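How I Pack Liquids So They Don't Leak All Over My Suitcase

I learned to do this after a bottle of orange dish soap (a gift, long story) emptied itself into my good shoes on the way to my sister's place. I smelled like a citrus grove for the whole weekend! Since then I've packed juice, shampoo, salad dressing and even a jar of my neighbor's hot sauce, and the only real leak I've had was the time I skipped step two.

What you'll need

Plastic bags, the thin kind is fine
Plastic wrap
A couple of rubber bands
A kitchen towel or an old T-shirt
Tape, if your caps are the flip-top kind

Step 1. Make a little room in the bottle

If the bottle's been opened, pour off a bit so there's some space at the top. Then give it a gentle squeeze before you close the cap, so it's sucking in slightly. Air swells when the plane goes up, and that extra room gives it somewhere to go. Don't squeeze so hard that the sides buckle. 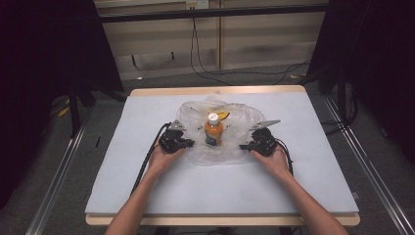
Sealed bottles from the store can skip this one. I leave the factory seal alone and go straight to the bag.

Step 2. Wrap under the cap

Take the cap off, lay a square of plastic wrap over the opening, and screw the cap back on over it. I fold mine double, so it's 2 layers. Wipe the threads first, especially if it's something sticky like syrup. Then turn the bottle upside down over the sink and count to 12. If you see a drip, start over with a fresh square (I've had to do this three times on one stubborn conditioner bottle).

Step 3. Bag it, then bag it again

Set the bottle in the bag and push the air out with your hands, working from the bottom up. Twist the top, fold the twist over on itself, and put a rubber band around it. Now do the whole thing again with a second bag, but put this one on from the other end so the two openings aren't on the same side.

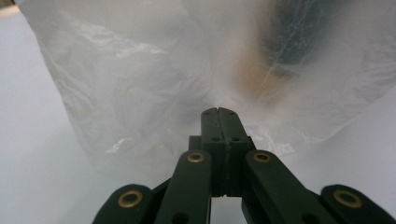 Check your bags for pinholes before you start, by the way. I blow into mine like a balloon and hold it near my cheek. Grocery bags are the worst for this, and I only use them as the outer layer.

Step 4. Pad it and pick a spot

Roll the bundle up in your towel or T-shirt and put it in the middle of the suitcase, with soft clothes on every side. Keep it away from the wheels and the handle rails. I stand mine up if the case is deep enough, but on its side works too.

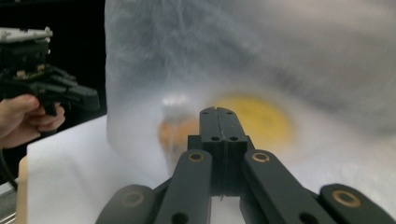
Shoes go along the edges, heels toward the corners. If you're carrying more than one bottle, give each its own bundle and tuck a pair of socks in between.

Remember this is all for checked bags or the trunk of the car. For a carry-on, look up the size limits before you go, and save yourself from handing over a nice big bottle at security like I did last September.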